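Chapter 12
Working Rules for Shared Robot Benches

What this chapter covers
Who may start an arm, and who may stop it
The bench check before each session
Fingertips, tape and other wearing parts
Writing the bench log

Key terms: hold point, soft stop, wearing part, bench owner

Most of the rules in this book so far have dealt with machines behind fences. A large welding cell has a gate, the gate has a switch, and opening it cuts the power. Small arms on a table are different. People lean over them, reach past them and put things down between them. The hazards are smaller, but they come up many times an hour, and a rule that takes too long to follow will be skipped by Monday afternoon.

The standards you met in Chapter 3 still apply. They ask for a risk assessment of the whole job, and that includes the tool on the end of the arm and the thing being handled. A low-force arm with a sharp bracket bolted to it is no longer a low-risk machine. If the bracket changes, the assessment has to be looked at again.

Benedita Henriques wrote the first bench rules for the Jillska training shop on a single sheet. Her rule was that every bench has one owner per shift, named on the log, and that only the owner may clear a stop. Anyone in the room may call one. Later versions added a hold point before each run, when both hands come off the table and the owner says "clear" out loud.

The same sheet had a short section on soft goods. Cloth seems harmless next to sheet metal, and trainees often leave it out of the assessment - it still gets caught in joints, hides tools and drags cables.
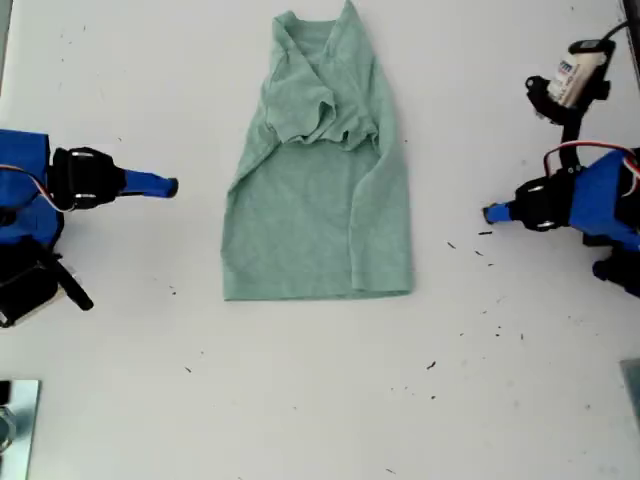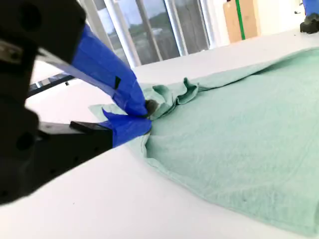

A bench check starts with the arm and ends with the tabletop. Power off, the owner looks over the cables, the mounts, the finger joints and the fingertips, in that order, and writes down anything that has changed. Tape is treated as a wearing part. On the taped gripper holding the edge of the green cloth, a pointed flap has come up on the lower finger, and under these rules it would be entered in the log and trimmed or replaced before the next run. The tabletop is then wiped down, including under the work. Section 12.1 goes through the check step by step, with a blank log page to copy.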